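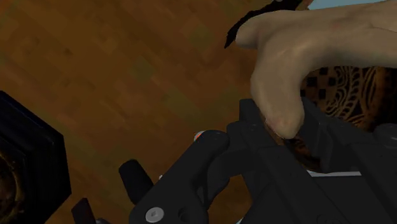
Six months in a room over the bakery

She moved to Brernitz in August with two bags and a letting contract she couldn't read. Now she bakes at Šimkus, the corner shop on the square, and sleeps directly above the ovens. We talked at four in the afternoon, which for her is late evening.

First question, the obvious one. Does she ever get used to the hours?

"No. You get used to being tired. I'm up at ten to two, down the stairs, apron on. By six we've done 300 rolls and the rye."

The rye is what people come for. 14 hours on the sourdough, never less. The owner won't write the recipe down so she learnt it by smell mostly, and by getting it wrong. "My first batch went to somebody's pigs. They were good about it. The pigs too I think."

Before this she did payroll in Gakemholm. 13 years. Good money, nice canteen. Does she miss it?

"The canteen, yes. And my sister, she's still there. I ring her when I finish and she's just had her breakfast."

The room is 563 a month with heating, cheap for the square — and the heating is the ovens, so its warm whether you like it or not. In summer she sleeps with the window wide open and wakes up with the bins.

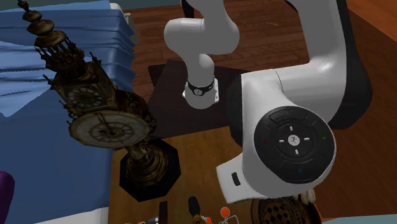
A blue spread on the bed, and an old clock.

Language is harder than the bread. She has shop words, numbers, the weather. "I can sell you anything. I can't tell a joke yet." An evening class starts at seven, she's missed most of it asleep.

Will she stay? Long pause, then she got up to see to the kettle.

"The Zidia mill wants us to try their new flour in spring. I'd like to see how that comes out. After that, ask me agian."

She had to be in bed by half five. I bought a loaf on the way out, last one on the shelf.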